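Sorting out the play kitchen

Posted in December by Belletti
Print this page | E-mail this page

The play kitchen things have been getting out of hand for a while, so I spent an evening going through them. They lived in three different boxes, none of which shut, and every time someone wanted the banana the whole lot had to come out on the floor.

Most of it came as a set from Drurkach, the toy shop near the station, which I think has closed now. The rest has been added in bits. The Zumis fruit bag cost 799, which I remember because I thought it was too much at the time, and a few odd pieces came from the Kovačević sale for 100 the lot. I still say the odd pieces were the better buy. They have been dropped more often than anything else and they look much the same as they did.

I put things out on the white table first, as it is easier to see colours on than the carpet. I wanted to know what we had before I decided what to keep. I didn't set it out in any order.
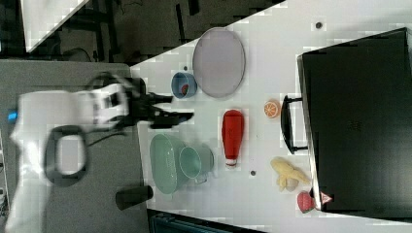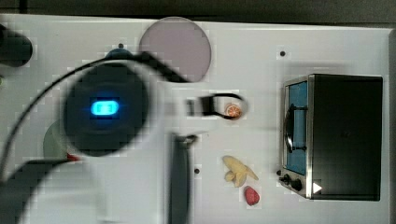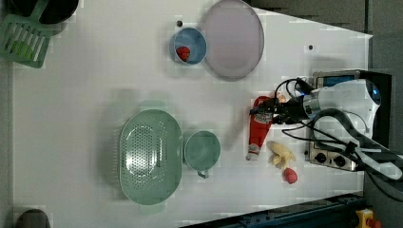 Play food and dishes on the white table. The peeled banana is in the last two.

The pale green is my favourite of the colours. The mug gets used for everything, mostly for tea that has gone cold and has to be made again. The plate is a sort of greyish lavender and I was never sure about it, but food does show up well on it. An orange slice looks very bright against that colour. The blue bowl is the one for strawberries. I didn't make that rule and I am not allowed to change it.

The ketchup bottle is a nuisance to store. It is the wrong shape for the shallow box and it rolls about in the deep one. For now it lies along the side with the banana next to it, and that seems to stop it moving. The banana is the peeled sort, so the strips of skin catch on things if you pull it out in a hurry.

I ended up with 2 boxes. One has the bowls, plate and mug in it, with the bigger pieces at the bottom. The other has the food. I thought about a third for the toy stove but it is too bulky, so it will stand on the shelf by itself. The pan can go on top of it.

I looked at proper storage units as well. The one I liked was 238 and too deep for the alcove, so I have left it. The old boxes will do if the lids stay on. I have put a strip of tape on each one and written what goes inside, in large letters.

A few things are going to the charity shop, mainly doubles and some cutlery that never got played with. I have also washed all the dishes in warm soapy water, as they were sticky underneath. The food only needed a wipe.

Next I want to do the wooden blocks, which are under the stairs and have been since the summer.

Recent posts
- Getting crayon off a painted door
- The shelf in the alcove, part two
- Soup for a cold week
- What we kept from the loft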